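Moving House: Tips for Packing Your Kitchen and Workshop
Posted May 25, 2018 by Kiprono Mrema

I have changed my home 6 times, two of them from one country to another, and the last time was in March, when we left our apartment in Rimerstead and came to Worora. Every time I learned something, usually by breaking it. My wife asked me to write these things down before I forget them again, so I put them on this page.

Start with the kitchen things you do not use

Most people leave the kitchen for the last day, and then they pack it at midnight. Start two weeks before. Take first the big pots, the baking forms, the glasses for guests and the machine for waffles. Keep out one pan, one pot, one sharp knife, and a plate and cup for each person. You will eat simple food for some days, but you will sleep better.

Plates

Plates must stand on their side in the box, like records. I did not believe this until our third move, when I laid them flat and lost three of the bottom ones. Put crumpled paper on the bottom of the box, wrap each plate in two sheets, and stand them close together. If you can hear something moving when you gently shake the box, open it and add more paper. Dish towels are also good for this, and you have to pack them anyway.

For glasses with a stem, fill the inside with paper first and then wrap the outside. Do not put heavy things over them, even if there is a lot of free space on top. Fill that space with napkins or oven gloves.

Bottles and jars

Oil and vinegar always find a way out. Take off the cap, put a piece of plastic wrap over the opening and close the cap again over it. Then stand the bottles in a bucket, not in a cardboard box. Spices can stay in their own drawer if the drawer comes out. Put plastic wrap around the whole drawer and carry it like this.

Knives

Roll each knife in a newspaper, then in a towel, and close it with tape. Write KNIVES on the roll, with an arrow to show where the point is. The person who opens the box may be your child.

The workshop

Here I make the most mistakes, because I think that tools are strong. The tools are strong, but the boxes are not. A box full of wrenches should be so small that you can lift it with one arm. I use the little boxes from the wine shop on Delaunay Street, which they give away if you ask before noon.

Screws and nails go in jars with a good lid, and I put tape around the lid as well. When you take apart a shelf or a bed, put its screws in a small bag and fix the bag to the biggest part of that furniture with tape. Before I did this, I had one large bag with all the screws of the house, and our bed stood without its middle leg until summer.
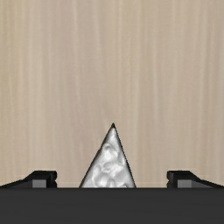

Empty the gasoline from the lawn mower some days before the move. Many movers do not take fuel, paint or gas bottles, so ask them early and bring these things yourself or give them to a neighbor. Chisels and saws need a cover on the sharp side. An old garden hose, cut open along its length, fits well over the teeth of a hand saw.

Marking the boxes

Write on the side of the box, never only on the top, because the boxes will stand one on another. Write the room where it goes, not the room where it comes from. I use blue tape for the kitchen and red for the workshop. The tape is a cheap one from Wudidier and it comes off the cardboard without tearing it, so I can use the boxes again.

The last box

The last box into the truck is the first one out. In ours there was coffee, the small pot, toilet paper, a lamp, a screwdriver, trash bags, soap and the telephone charger. Next time I will also put in a can opener.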